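December, notebook 3, desk set + table top

8:00 am. Heat was off in the back again, shop at coat temperature. Let the varnish tins sit by the radiator before opening. Anything applied cold comes out ropy, see the mess on the Pimport shelf.

Where we are. Two jobs tangled together becuase they share a table. Job one is the desk set for Lambrakis (square cup, hex cups, divided holder), job two is the top itself, refinish. They want both in the same reading room so they should be looked at together. Glossy top was their choice, I argued for satin, lost.

Square cup. We are calling it Koko now, Donal's name, sticking. Current one is the second glaze batch. Rim feels better than batch one, no sharp spot at the corners. Foot ring still rough. Ran it across a scrap of the same veneer, light pressure, left a line I could catch with a nail. Not acceptable on a gloss top. Options:

- grind the foot on the wet wheel, 5 minutes a piece, dull work
- cork disc, glued
- felt dots, cheap, come off within the year

Going with cork unless Lambrakis objects. Branel quoted on cut discs, minimum order is silly but they keep. Need the foot diameter measured properly first, I wrote down two different numbers last time and have no idea which one I trust.

Inside bottom of Koko: flat now, was domed in batch one and short pencils wandered. Better. Still want a slightly bigger radius where the wall meets the floor so graphite dust wipes out with a finger. Told the potter. She said yes in the tone that means maybe.

Hex cups. Pale blue. No change to the walls. Two heights is right, three is fussy. They nest side by side fine but slide apart if you bump the desk, so either a clip or just sell them as separate pieces and stop worrying. I'd stop worrying. Weight is the real complaint, they are light, a full load of pencils all leaning one way and you don't trust it. Try a steel washer under the base, 8 mm thick is too much, look in the bin for something thinner.

Divided holder. White, the angled dividers. Nice to look at. Bad with erasers, they go down in the narrow end and stay there. Tried with kitchen tongs, no. Could raise the floor of the narrow slots. Lambrakis like the triangles so the triangles stay.

Table top. Old finish sanded back, stain, then varnish. 12 hours between coats as per the tin, closer to 14 in this cold. Stain took darker along some of the grain than I planned, decided I like it. Dust nibs near one corner, knocked back with grey pad. Then polished it by hand with the compound and this is where I may have been in a hurry.

Pencils. Red ones for all tests, with the eraser ends. Same box every time please, don't mix in the freebies from the counter, they're shorter and it confuses things. Red against this wood is a poor choice for finding one you dropped, but red is what the library buys, so red.

To do before lunch: measure foot (write it down ONCE), email Branel, wipe down top with dry microfiber, no spray.

11:30. Pics of the top with the set on it:

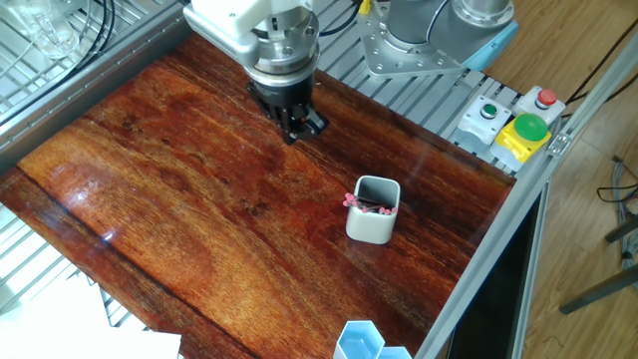
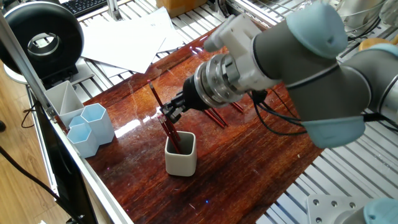
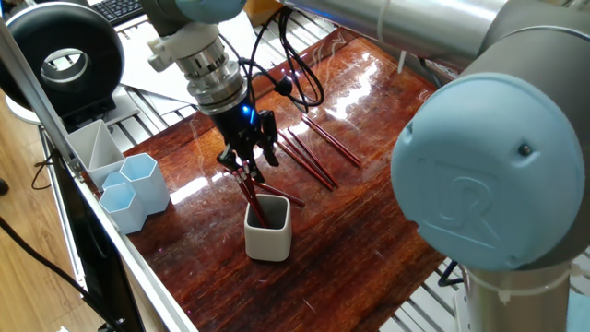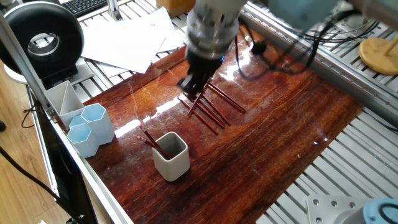 Need to decide if the top gets another coat or gets called done. Donal Daly says done, his argument is that it'll have elbows and laptops on it inside a week and no one will be crouching down to check the sheen. Fair but he isn't the one who signs it off. In the third picture the light shows fine scratches and swirls in the gloss, exactly the kind you get from rubbing in circles with compound, so that's me and not the varnish. No point burying it under a new coat. Going back over it with the finer polish, straight strokes with the grain, fresh cloth, and look at it again under the same lights before I say anything to Lambrakis. If swirls are still there after that then flat it back and recoat, and we lose 14 hours plus a morning. Also ask for matte again?? A satin top would hide all of this. One more email won't kill them.

2:15 pm. Branel replied, discs can be cut any size, they want the foot diameter. Which I still have not measured. Calipers are in the drawer under the compresser, not on the hook.

Order: finer polish, microfiber x 12, cork glue.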